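Norkia collection cell – pre-session inspection, kitchen table
April 19, 2026
Two-arm station, drawer and tray tasks. Fill in before first episode. Comments in line.

1. E-stop, operator side – OK. Pressed and released, both arms dropped out.
2. E-stop, wall side – OK but stiff. Same as February. Still want it swapped.
3. Floor tape – peeling at the corner by the door. Retaped.
4. Base clamps – OK. Left needed a quarter turn.
5. Speed cap – set to 15 percent for warm up. Somebody had left it on the session value. Don't.
6. Gripper pads – left OK. Right worn on one side, usable today, order a pair from Ragab.
7. Cables – right arm loop near the shoulder checked over full reach. No snag on the drawer. Check again after any base move, not just at start of day.
8. Drawer force limit – OK. Open and close by hand first, then by arm. If it binds, stop the epsiode and mark it bad, do not push through.
9. Cabinet fixing – OK, no wobble.
10. Toaster oven – unplugged at the wall, tag on plug. Stays unplugged for the whole drawer set.
11. Table layout – matches card. Corn in the wicker tray, both mugs on the tree, plates in the rack, middle of table clear.

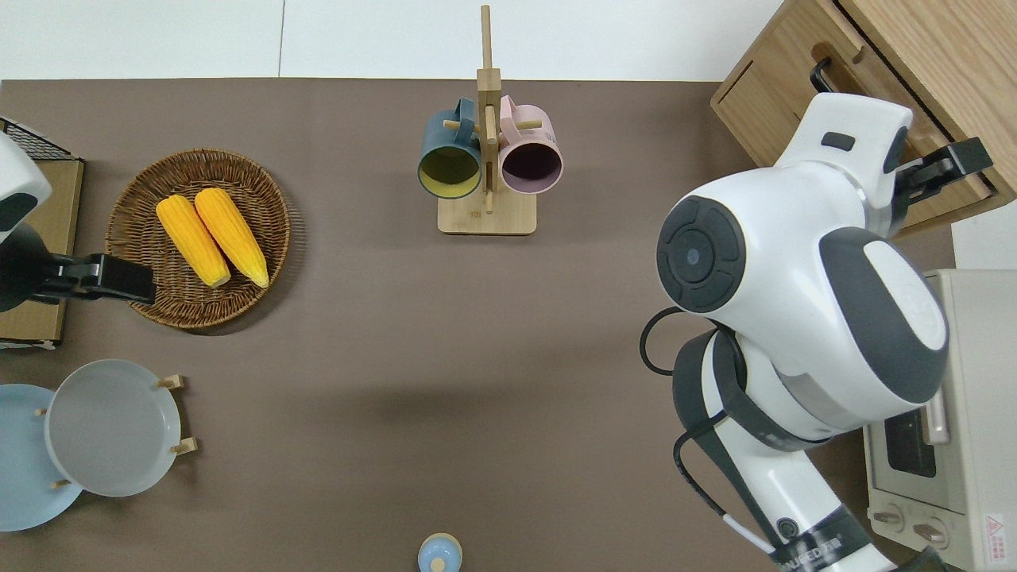 Arnum, on item 8: can we please say what counts as binding. Two operators are throwing out anything that hesitates and one keeps everything, so the model gets three different ideas of a normal drawer. I'd keep the slow ones and only bin it if the force limit trips.

Agreed, going with that from today. Limit trips = bad. Slow = keep, add a note. Card to be updated, not done yet.

12. Disk space – OK after clearing. Prillix recorder stops without a beep when full, so look at the screen between batches.
13. Clock sync, both arms – failed first try, OK after restart. Write down the time of restart.
14. Episode count – 1,795 on the drive before start. Target for this task 400, have 357 good. Trips already taken out of that.
15. Operator breaks – log them. Last sheet was blank agian.
16. Hands out of reach area during resets – REMINDER. Pause both arms before moving any item, even the one arm that "isn't doing anything."

Open: wall side e-stop, right pads, card for item 8.
Cleared to run – yes, with items 2 and 6 noted.
Next check at shift change or after any trip.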